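3.2 거실 좌석 가구에서의 쿠션 배치와 정리 행동

본 절에서는 43가구의 거실 소파를 대상으로 장식용 쿠션이 놓이는 위치와 정리 과정에서의 취급 방식을 다룬다. 조사 대상 가구의 선정 기준과 면접 절차는 3.1절에 기술한 바와 같다. 관찰 단위는 '정리 1회'로 정의하였으며, 좌석 위의 쿠션이나 덮개에 처음 손을 댄 시점부터 마지막 물건을 놓은 시점까지로 한정하였다. 이 정의에 따라 수집된 정리 행동은 모두 2405회이다. 청소기 사용이나 바닥 정리가 함께 이루어진 경우에는 좌석면과 등받이에 관련된 동작만 분리하여 기록하였다.

쿠션의 위치는 좌석 끝, 좌석 중앙, 등받이 위, 바닥의 네 범주로 구분하였다. 좌석 끝은 팔걸이 또는 모서리에 접한 좌석면을 가리키며, 두 범주에 걸쳐 놓인 쿠션은 밑면이 더 많이 닿은 쪽으로 분류하였다. 정리가 끝난 시점을 기준으로 하면 좌석 끝에 놓인 경우가 79%로 가장 많았다. 면접에서 응답자들은 가운데 자리를 비워 두어야 앉기 편하다는 점을 주로 들었고, 텔레비전을 볼 때 팔을 기댈 곳이 필요하다는 응답도 있었다. 바닥에 내려놓은 쿠션은 대부분 정리 도중의 임시 배치였으며 정리 후까지 남아 있는 경우는 드물었다.

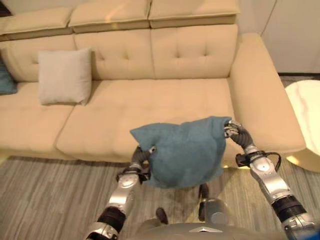
그림 2. 베이지색 섹셔널 소파와 장식용 쿠션

쿠션의 수납 가능 위치는 소파의 형태에 크게 좌우된다. 등받이 상단이 좁고 단단한 소파에서는 쿠션을 등받이 위에 올려 두는 사례가 나타났으나, 상단에 별도의 머리받침이 있는 소파에서는 이러한 배치가 거의 관찰되지 않았다. 머리받침이 이미 등받이 윗면을 차지하고 있어 쿠션을 기댈 수 있는 면이 좌석 쪽으로 제한되기 때문이다. 그림 2의 소파도 머리받침 세 개가 상단을 따라 이어져 있으며, 밝은 회색의 사각 쿠션은 왼쪽 좌석 위에서 등받이에 기대어 있다. 단추로 누빈 등받이는 표면에 굴곡이 있으나, 쿠션을 세우는 데 어려움이 있다고 답한 가구는 없었다.

색상 또한 배치에 영향을 주었다. 소파와 쿠션의 색 차이가 큰 가구에서는 같은 색의 쿠션을 양쪽으로 나누어 놓으려는 경향이 있었고, 색이 비슷한 가구에서는 좌우 구분 없이 손이 닿는 곳에 놓는 경우가 많았다. 베이지색 바탕에 청록색과 회색을 함께 쓴 그림 2와 같은 조합은 전자에 해당한다. 다만 쿠션의 색을 고른 사람과 평소 정리하는 사람이 다른 가구에서는 이 경향이 약하게 나타났다. 이에 관한 면접 결과는 4.3절에서 다시 다룬다.

쿠션을 쥐는 방식은 충전재와 겉감에 따라 달랐다. 속이 단단한 쿠션은 한 손으로 모서리를 잡아 옮기는 경우가 많았던 반면, 부드러운 쿠션은 잡는 순간 형태가 무너지므로 양쪽에서 받쳐 든 뒤 좌석에 놓고 다시 모양을 잡는 동작이 뒤따랐다. 그림 2의 앞쪽에 있는 청록색 쿠션에서도 천이 구겨지고 한쪽 모서리가 처진 상태를 볼 수 있다. 모양을 잡는 동작은 옆면을 두드리는 것과 모서리를 당기는 것의 2가지로 나누어 기록하였으며, 두 동작이 연달아 나타난 경우에는 각각 1회로 처리하였다.

한편 계절에 따른 차이도 확인되었다. 11월 이후의 관찰에서는 무릎 담요가 쿠션과 함께 좌석 끝에 놓이는 일이 늘었고, 담요를 접어 쿠션 뒤에 끼워 두는 가구도 있었다. 이 경우 쿠션은 등받이에서 떨어져 앞으로 기울기 쉬우므로, 분석에서는 담요가 있는 좌석을 별도의 조건으로 두었다.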